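Miltstead visit - notes on the hand-held grippers

October 29, 2019

Quick write-up before I forget it all. Two of us went over to the Istell open day at Miltstead, mainly to get our hands on the grippers. We have a decision to make by April and so far it has all been spec sheets.

Parking bad, coffee fine. Skipped the intro talk and went straight upstairs to the try-out room. Small room, big windows, a wooden table with a wavy edge and ordinary stuff to pick up - tray, flowers, a little bottle, glasses. You take one gripper in each hand and just get on with it. Marker cubes on both so the tracking knows where they are.

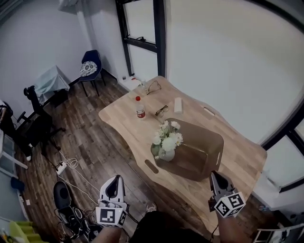

Two types on offer that day, the Patness and the Kuruc. Had a good long go with both. The Patness sits better in the hand, at least in mine. Kuruc closes with less effort but my wrist was complaining after ten minutes and I don't have small hands. Weight on the card for the Kuruc was 576 grams, the Patness 430. Doesn't sound like much. It is when you hold your arms out over a table all morning.

Glasses are the hard one. Folded flat on wood there's almost nothing to get under, and you end up coming in at a silly angle. I got them by one hinge, dropped them, got them again. Flower stems are easier than I thought they'd be. Large tray wants both hands and you need to agree with yourself which side lifts first.

Grip surface matters more than I had figured. With black mesh on the inside of the fingers you want to know how fast it wears, so I asked. They swap the pads every 100 hours of use, which seems often to me, but a pad change takes a minute and the pads are cheap. Did not get a price in writing, need to chase that.

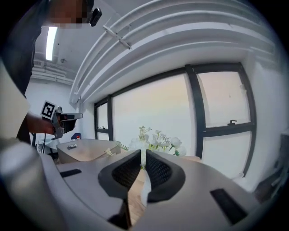
Other thing is the view from the tool itself. Wide lens, so you get the fingers and most of the room in one go, at the cost of black corners. Bright window behind the work washes out the sky and I would want to see how it copes late in the day. Asked about lag between the left and right recordings, got a vague anwser. They said they'd send a log file. We'll see.

Markers - keep your sleeves and your other hand out of the way. Easy to forget when you reach across.

Stayed for a bit of the controller demo downstairs but it was packed and I couldn't hear much. Picked up the leaflet.

Where I'm at: Patness for the long sessions, Kuruc maybe as a second pair if they can get the weight down. Want a loan set of each for a couple weeks before we sign anyting. Form is on the Istell site, will fill it in tomorrow.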